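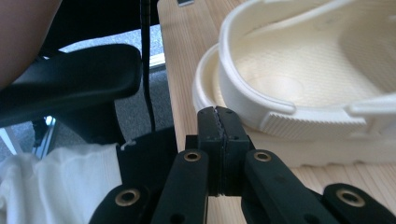 We have been home from the mountains for four days and I still haven't unpacked properly, so I thought I would write this up before the trip turns into one big green blur in my head. Every year my old hiking friends and I pick a valley none of us knows, and this year Kaja Uibo won the vote with Sulum, a village I had never heard of at the end of a bus line. I went back and forth on shoes for a week. Everyone going had boots, of course, but what you want at six in the evening, when your feet are hot and grumpy, is a white slide sandal or something just as easy to step into, and I will never again travel without a pair. More on feet later, I'm afraid!

The bus ride up takes 58 minutes from the train station and I loved every one of them, although Rasmus Luik, who gets carsick, spent most of it with his eyes shut and a peppermint in his cheek. The road follows the river for a long time, then starts to climb through larch woods, and then there is one last bend and the whole valley opens up with hayfields on both sides and the church sitting on a little bump in the middle. It had rained in the morning and everything smelled of cut grass.

We stayed at the Kazlauskienė guesthouse, just past the bridge. It's a plain sort of place -- big tiled stove, creaky stairs, balcony full of geraniums -- and the breakfasts are the kind that make you wonder whether you really need to walk anywhere. Dark bread with caraway, two kinds of mountain cheese, and a plum jam I would happily have eaten with a spoon (I did, once, when the room was empty). Dinner is at seven sharp. We were late the first night and got a look, and after that we were very punctual.

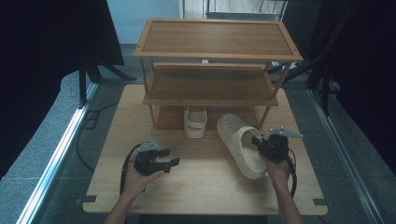
Shoe rack, one slide and one clog.

Our big walk was on the second day, up to the Pikent hut, which stands at 1242 meters. That doesn't sound like much, I know, and the young couple who passed us twice (once going up and once coming down) clearly didn't think it was much either. But the path goes straight up through the woods for the first hour with hardly a flat stretch to catch your breath on, and it was warm. Kaja sang. Rasmus asked her to stop singing. Then you come out above the trees and there are cows with bells and a long stone wall to sit on, and all is forgiven.

I could have stayed on that wall all day. The rock on the far side of the valley is pale gray, nearly white at noon, and by late afternoon it goes the color of apricots. I took far too many pictures of it with my phone, and every one of them looks like a wall with a stain on it, so you will have to take my word for it.

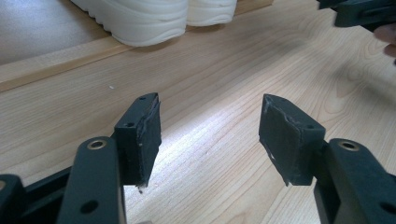
The hut itself does a barley soup with smoked pork and a buckwheat cake with lingonberries, and I would say share the cake, as the slices are enormous. We did not share. Bring cash. We pooled our coins and were just able to pay for a third round of elderflower juice, which we drank very slowly so as not to have to start down.

Going down was where my feet gave out. I had a blister on each heel the size of a coin, and my third-day plans for the upper lake went out the window. Kaja and Rasmus went without me and came back sunburned and terribly pleased with themselves. I spent the day in the village and, to tell the truth, I enjoyed it very much. There is a tiny museum in the old schoolhouse with wooden masks, butter molds and a sled they used for bringing hay down in winter. The lady at the desk walked me through all of it and showed me how the rakes were made, with teeth you can knock out and replace one by one. After that I sat by the river with my feet in the water until I couldn't feel them any longer.

If you're thinking of going, June seemed just right to me. The meadows were in full flower and we had the paths almost to ourselves. The guesthouse closes in November and opens again when the snow is off the road, and they prefer a phone call to an email. Ask for a room on the river side -- you'll hear the water all night, and the church bells a little less.

Kaja is already talking about next year and something with a cable car. My heels are all for it.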